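Student Projects > Household Studies > Year 2 Reports > Tesura

January 30, 2023
By the Tesura project group

Tesura: Wiping and Storing Smooth White Ware in a Shared Kitchen

1. Purpose

The Tesura project looked at how smooth white household pieces are cleaned and put away in a shared kitchen. The pieces have rounded outer surfaces and few flat faces, so they are awkward to stack and easy to mark. The work had two parts: a comparison of wiping methods, and a change to the shelf order. The report covers both parts and lists the results that we consider usable.

2. Setting and materials

Work was carried out in the Kastis teaching kitchen. The stock held there at the start of the project was 53 pieces, all white, most of them bowls and covers. Pieces with chips were left in the count but were not used for wiping.

Three cloth types were compared: a flat cotton cloth, a looped cotton cloth and a thin synthetic cloth. Each was rinsed in plain water and wrung out by hand. Detergent was used only in the first wash and not in the wiping stage. Cloths were replaced when the edges began to shed.

The budget for shelf liners was set in May and was not changed. Liners were bought from Skulia in one order, cut to shelf depth, and laid without adhesive.

3. Wiping method

Every piece was wiped in the same order: top, side, then underside. The underside was included after the first trial, when water marks were found there on pieces that had been recorded as clean. A mark was recorded if it could be found at arm's length under the ceiling lights. Marks that showed only when the piece was tilted went in a separate column.

A rounded surface with some gloss is hard to judge from one side. The highlight moves as the viewer moves and can cover a thin streak completely. For this reason each check was made from two positions, the second one low and looking up at the curve.

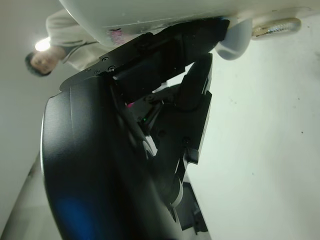

The kitchen users at Kang, where the same method was tried for a short period, replied that checking the underside took too long during a normal shift, and asked if it could be done only when pieces were put back on the shelf. Their request was accepted for the second round. The record sheet was changed to match.

4. Results

The looped cotton cloth left the fewest marks on curved surfaces but shed the most lint. The flat cotton cloth was slightly worse on marks and much better on lint. The synthetic cloth moved water toward the rim and left it there. We used flat cotton for the remaining work.

Shelf order was changed so that large covers stood on edge at the back and bowls sat in front in short stacks. Stacks of more than 3 were avoided. Removing a bowl from the new layout did not require moving a cover. In the old layout it often did.

5. Limits

Water hardness was not measured. The two kitchens have different ceiling lights, and the mark counts from Kang should not be compared directly with those from Kastis. The liners had not been in place long enough to judge wear. One record sheet from the first round was filled in with pencil and could not be read in full; it was left out.

6. Further work

The liner test will continue through the next term with the same record sheet. A drying rack with wider spacing is to be tried for the covers.

Contact the project group | © 2023 Tesura | Back to top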